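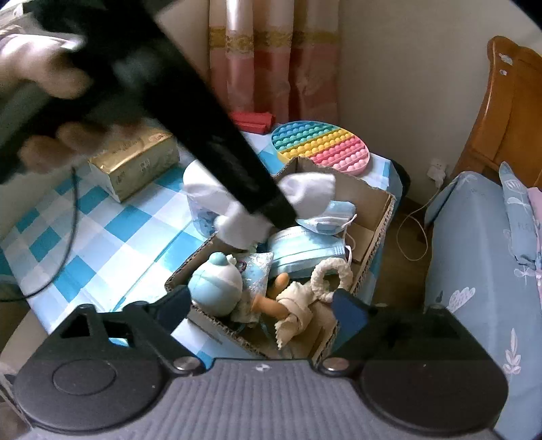 首页 > 诊所用品 > 文书与签署 > 知情同意签署夹

Penmont 知情同意签署夹(诊所款)
品牌:Flernance
供货状态:有货,墨绿色需预订

加入询价单 | 收藏 | 下载填写说明

产品介绍

在诊所里待过的人大概都有这样的经验:医生把治疗方案讲得清清楚楚,病人也点头听进去了,可是到了签字的时候,同意书垫在病历本上,病历本垫在膝盖上,笔是从前台借来的,写到一半没水了。等签完了,正本归了档,病人那一份却夹在宣传册里带回家,过几天打电话来问,当初说的术后注意事项到底是哪几条。我们做这款签署夹,起头就是为了这么一件看起来很小的事。

Penmont 签署夹把谈话、签字和留底这几步放在同一块板子上。翻开封面,左边是给病人慢慢看的说明页,右边是要填写和签名的同意书,中间有一条软脊,摊开以后能平平地放着,不会自己弹回来。病人坐着看、靠在诊椅上看,或者由家属捧着一起看,都还算顺手。我们自己试的时候,特别留意了年纪大一点的病人,封面的边做得圆一些,拿在手里不硌,合上的时候也不夹手指(早先的样品夹过,我们自己就是第一批受害者,所以这一点改得格外认真)。

板面用的是可以擦拭的硬质材料,摸上去有一点细细的磨砂感,纸放上去不打滑。日常清洁用诊所里常见的中性清洁湿巾就行,擦完晾一会儿再放纸,免得纸角吸了潮气卷起来。封面内侧留了一个斜插袋,放名片、复诊卡或者一张折好的费用说明都合适,太厚的册子就别往里塞了,塞久了袋口会松。

同意书用纸

签署夹配的是两联无碳复写纸,上联白色,归入病历;下联浅黄色,交给病人带走。病人签一次,手里就有一份和存档一模一样的底,回家想再看看,或者想拿给家里人商量,都方便。纸张的抬头留白比较宽,可以盖诊所的章,也可以请我们在出厂前代印名称和地址。

版式上我们花了不少心思,也来来回回改过好多稿。最早的稿子字很密,什么都想写进去,结果谁看了都头疼。现在的版式分成几个区域:病情与拟行的治疗,预期的效果,可能出现的风险和不适,其他可以选择的办法以及暂不治疗会怎样,最后是病人提出的问题和医生的答复。每一块都留了手写的空行,横线间距比普通表格宽,写字大的医生也不必挤。

最后那一块“病人的问题”,是我们听了许多诊所的意见才加上去的。病人问过什么、医生怎么答的,写上一两句,过了很久再翻出来,谈话当时的情形就能想起来大半。有的诊所刚开始嫌麻烦,空着不填,用了一阵子以后反而觉得离不开。当然,写多写少由您自己决定,哪怕只写“已询问麻醉后能否开车,已答复”,也是很有用的一笔。

需要说明的是,我们提供的是通用版式,没有替任何专科写好具体的医疗内容。口腔、皮肤、眼科、康复,各科要告知的事情差别很大,各地对文书的要求也不一样。请在使用之前,由贵诊所的负责医生审阅一遍,有法律顾问的话也请他看一看。签字夹再好用,也代替不了医生坐下来和病人好好说话的那段时间,这一点我们在每一份填写说明里都写着。

规格

适用纸张:A4
可选尺寸:标准款、加宽款,共两种
颜色:浅灰、雾蓝、墨绿
开合方式:侧翻,软脊可平摊
夹纸方式:顶部低位压夹,带硅胶垫条
笔位:右侧弹性笔环,可换左侧
内袋:封面内侧斜插袋
清洁:中性湿巾擦拭,不可浸泡,不可高温消毒
质保:三年(用纸及笔不在质保之内)
制造:Bornitz 工坊

标准款和加宽款怎么选

常有客人在这里拿不定主意,我们就多说几句。标准款合起来和一本普通的文件夹差不多大,放进抽屉、挂在诊椅旁边的挂架上都可以,多数门诊选它就够了。加宽款在右侧多出一条空白的板面,手腕可以搁在上面,习惯侧着写字的人会舒服许多,左撇子的病人把笔环换到另一边,也能有地方放手。缺点是占地方,诊室台面本来就小的话,先量一量再下单比较稳妥。

如果诊所里有好几间诊室,我们建议每间固定用一种颜色。这个办法是老客户教给我们的,护士收夹子的时候一眼就知道该送回哪一间,夹子里的纸也不容易串到别的病人那里去。说到串纸,顺便提一句,病人签完以后请当场把纸取下来归档,不要连着夹子一起放在前台。同意书上有姓名和病情,被下一位候诊的人看见总是不好。封面虽然能遮住内容,到底没有锁。

可搭配的附件

Bouazza 透明护页
套在说明页外面的透明护页,病人翻阅时不直接碰到纸,用完擦一擦可以接着用。开口在侧边,换页很快。表面做了防反光处理,在无影灯底下看字也不刺眼。请注意护页只给说明页用,需要复写签字的那一页不能套。

Bouazza 挂架
固定在墙面或者柜侧,夹子竖着插进去,封面朝外。附带螺丝和胶贴,瓷砖墙面请用胶贴,贴之前把墙面擦干净,贴好以后先空着放一晚,再挂东西上去。

替换笔环与垫条
笔环用久了会松,垫条用久了会发硬,都可以单独买来换。换垫条不需要工具,从一端慢慢揭起来就行,揭得太急容易留下胶印,用湿巾焐一焐再擦,多半能擦掉。

补充用纸
与签署夹同版式的两联纸,胶头装订,撕下来边缘很整齐。拆封以后请平放,避开暖气和窗台,复写纸怕热,也怕上面压重物。请不要在整本上直接书写,写之前把随附的垫板插在要用的那一份后面,不然字迹会透到下一份去。这件事几乎每家新客户都会忘一次,我们就在垫板上印了一行提醒。

代印服务

下单时勾选“代印抬头”,客服会请您提供诊所名称、地址、电话和徽标文件。徽标最好是矢量格式,没有的话,清楚一点的图片我们也能描。打样以后会先把电子稿发给您核对,请务必把电话号码一个字一个字地念一遍,印好了再发现错一位,大家都心疼。确认以后约九个工作日发货,二月前后订单比较集中,可能还要再等等,急用的话可以先订一批空白抬头的纸,盖章过渡。

如果贵诊所已经有自己用惯的同意书,也可以把版式发给我们,按原来的内容排成两联纸。文字我们一概照原样排,不会替您增删。要是发现明显的错别字,会标出来请您定夺。

保管与归档的小建议

白联进病历的时候,最好和当天的病程记录放在一起,不要另外攒成一摞。无碳复写纸上的字迹怕强光、怕塑化剂,所以请不要放进软质的透明胶套里长期保存,普通的纸质卷宗袋更合适。需要扫描的诊所,白联扫描效果最好,黄联颜色浅,扫描时把对比度调高一点。至于病历应该保存多久、电子件能否代替纸件,请以当地的规定为准,这方面我们不便替您拿主意。

如果病人后来改变了决定,请另外填写一份,注明日期和时间,旧的那份照样留着,不要涂改,也不要撕掉。签名栏旁边有一格“谈话开始时间”,很多人以为可填可不填,我们倒是很希望您每次都填上,和签名时间对着看,就知道病人有没有足够的时间考虑。

常见疑问

可以用中性笔签吗?
复写要靠一点压力,圆珠笔效果最好。随夹附的就是圆珠笔,油墨偏浓。中性笔写白联没有问题,黄联可能会淡,写的时候稍微用力些。

能不能放进消毒柜?
不能。板面受热会变形,压夹的弹簧也会受影响。请用湿巾擦拭。如果您的科室对物品消毒有更严格的要求,下单前先和我们聊一聊,看这款是不是合适。

病人视力不好,有没有大字版?
说明页有大字版,在询价单的备注里写一句就可以,价钱和普通版一样。签字页目前还没有,我们正在排,字放大以后空行不够用,一直没有找到满意的摆法。

有电子版的表格吗?
购买用纸的诊所可以索取同版式的可填写文件,方便先在电脑上录入病人的基本信息,再打印到预印好的纸上。打印前请用废纸对一对位置,各家打印机的走纸多少有些偏差。复写纸请一份一份手动进纸,激光打印机不适用。

质保怎么算?
从收货当月算起,压夹失灵、软脊开裂、板面自然翘曲都在质保之内,寄回来给我们修,修不了就换新的。摔裂、烫坏、被文件柜夹坏的不在其中,不过也请写信来问问,配件我们常年备着,很多时候换个小零件就能接着用。

订购与联系

请把需要的款式、颜色和用纸数量填进询价单,客服看到以后会回信给您报价。想先摸一摸实物的诊所,可以申请样夹试用,用几天觉得不合适寄回来就好,试用期间写过的纸请自行妥善处理,不要夹在里面一并寄回。

您还可能用得上

Penmont 复诊提醒卡
Penmont 转诊信函用纸
Bouazza 候诊区文件盒
Flernance 病历卷宗袋

返回文书与签署 | 配送说明 | 退换货 | 联系客服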